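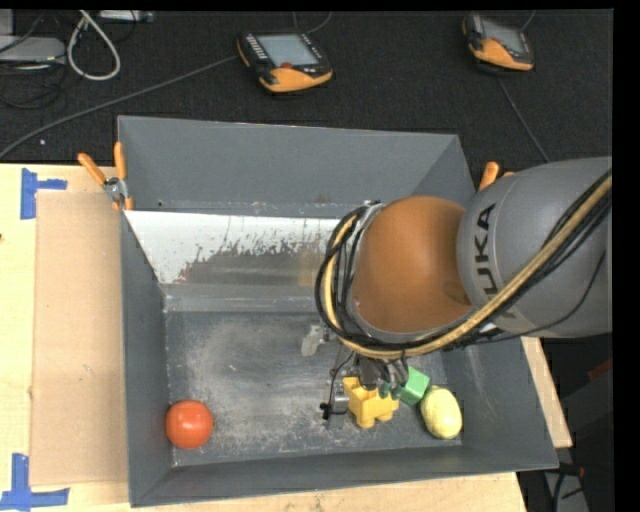 Fig. 1. The picking cell, with the gripper over the yellow block in the grey bin.

Planning and budgeting for a second picking cell
Student project report, spring term
Project partner: Lollwood workshop. Supervisor: Huguette Chauvin

1. How I ended up with a spreadsheet

When I signed up for this project I thought I'd be programming the arm all term. Instead I got the job that Huguette had been trying to give away since autumn, which was to work out what it would take to set up a second cell like the first one, what we should buy new, what we could share, and what we'd been quietly putting up with and shouldn't copy. I grumbled a bit. Then I got rather into it (I now have opinions on shelving) and this report is the result.

The question I was given was short: could Lollwood have a second working cell by the start of next year, without buying a second arm? There is an older arm sitting in the store at Astaldale, on loan terms that were agreed before my time, and it's ours if we can show we have everything else ready. So the arm costs nothing and everything around it costs something. That "everything around it" was my project.

2. What I looked at first

I spent the first two weeks just sitting next to the cell with a notebook while Pascal Collet ran picking trials. Pascal is a year above me and was very patient about being asked what each thing was and whether he'd miss it. My notebook had three columns: need it, nice to have, and why is this here.

The need column filled up fast, and hardly any of it was exciting. A bin the gripper can get into, a way of stopping the bin creeping about, things to pick up, a table that doesn't wobble, cables long enough to reach. I'd skipped nearly all of those in my first draft budget, which had a gripper, a camera and a lot of confidence in it. Pascal sent it back with one comment: "And what does it stand on?"

3. The bin

I'd put the bin down as a minor item and then spent more hours on it than on anything else! Ours has sloping walls, and after all the trials its floor is badly scuffed, with whitish smears across the middle. The pale panel along the back is worn through to grey and brown in places. None of that stops us working, but Pascal thinks the marks matter for the camera side of things, and he'd like a second bin that we can swap in so we can compare results on a clean floor and a worn one. I think he's right, so I've budgeted for two bins for the new cell and one spare for the old.

I got quotes from two suppliers. Charpentier do one in a size that fits our table for £35 each, and Grosstead do a heavier one for £70 each. I wanted the cheap one (obviously). Huguette asked whether I'd pressed on the side of it, and I hadn't, so I borrowed one and did. It bowed quite a lot. With a clamp on the rim it bowed more. We're going with Grosstead.

4. Clamps, tape and other small stuff

We hold the bin with spring clamps, the kind with orange handles, and mark out positions on the table in blue tape. I tried to design something cleverer, with a proper bolted frame, and made a nice drawing of it. It would have taken a chunk of the budget and meant drilling the table, and moving the bin would have gone from a few seconds' work to a job with a spanner. The drawing is in the appendix because I was proud of it. The budget says clamps and tape.

Small stuff added up to £166 in total for the new cell. That's clamps, tape, cable ties, labels, a couple of sheets of card, a box to keep it all in, and a sensible number of spares. I'd guessed less than half that, so if you're doing a project like this, please go and price the boring things before you promise anyone a figure.

5. Things to pick

The set has to vary in shape and colour or the trials get too easy. Yellow and green blocks, something like a lemon, something like a tomato – the blocky yellow one with the steps is everyone's favourite, as it gives the gripper fingers several quite different places to take hold. I've asked for a matching set for the second cell. If the two cells use different objects we can't compare them, and then there's not much point in having two.

I did look at buying an official test set, but most of what was in it we'd never use. A trip to a toy shop does the same job for us and I've volunteered to go.

6. Cables and floor space

This is the part I'd plan differently if I started again. I measured the table, I measured the reach of the arm, and I forgot the floor. The pendants and a fair bit of the cabling live on the carpet behind the table, and the cables want a route of their own that you're not going to step on. For the second cell I've put in a wall hook for each pendant and a length of cable cover, and moved the whole footprint back from the door. Pascal would like hooks for the first cell too. I've added them.

The cables and hose along the arm are a separate matter. They need slack to follow the joint as it turns, and the dressing kit that came with the Astaldale arm is meant for a different mounting. We'll need a longer hose and some new clips. I've got a price for the clips but I'm still waiting on the hose.

7. The total, so far

Leaving out the hose, the second cell comes to £711. That includes the Grosstead bins, the small stuff, the picking set, the hooks and cable cover, and a second-hand table that I found and Huguette went to look at. It doesn't include the gripper, which comes out of a different pot, or anybody's time.

I'd suggest ordering the bins and table first. They take longest to arrive, and the rest can be bought locally in an afternoon. If the order goes in by April the arm could be moved over the summer, when the workshop is quieter and there's room to turn the trolley round.

8. Still to do

Get the hose price. Ask Astaldale whether the arm's controller needs its own socket (I've asked twice). Check the table height against the mounting plate. Return the Charpentier bin, which is still under my desk with my gym kit in it.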